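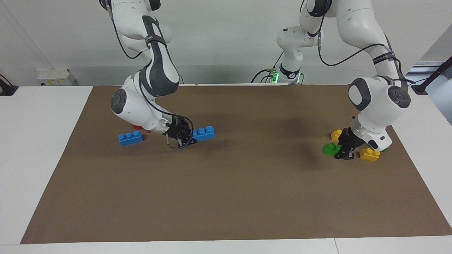 Can you still vote in the town council runoff if you skipped the first round? You can, as long as you were registered by the first deadline.

Home / Posts / Local Politics / Messina Runoff Thread

OK so I've had that question in my messages all week and figured I'd put everything in one place. December 2023 and we are STILL electing a council member, folks.

Quick recap. Berhanu Abdella finished first in the open round, 86 votes ahead of the next guy, but he didn't clear half. So the top two go again and everybody else is off the ballot.

I was for one of the people who got knocked out! I'm still a little sore about it. But I'm voting, and I've pretty much landed on Abdella.

Mostly it's the Roltard lot. He wants a public hearing before the town sells it, and his opponent wants to sell now and sort out the zoning later — I lived through the last time we did it that way, and no thanks.

I don't agree with him on everything. His plan for parking on Penatex Avenue is kind of a mess (4 different permit types?? for one street??) and I told him so at the library forum. He wrote it down, at least.

Somebody asked about signs. You can have one in your yard, but keep it 100 feet from the door of the polling place. My cousin lives right next to the school and had to move hers.

Polls are at the Andosent School gym, same as before. Last time I waited some 20 minutes in line, and that was right after work, so go in the morning if you can.

Replies are open, be nice to each other. I'm off to make dinner.

Contact | Copyright 2023 | Back to top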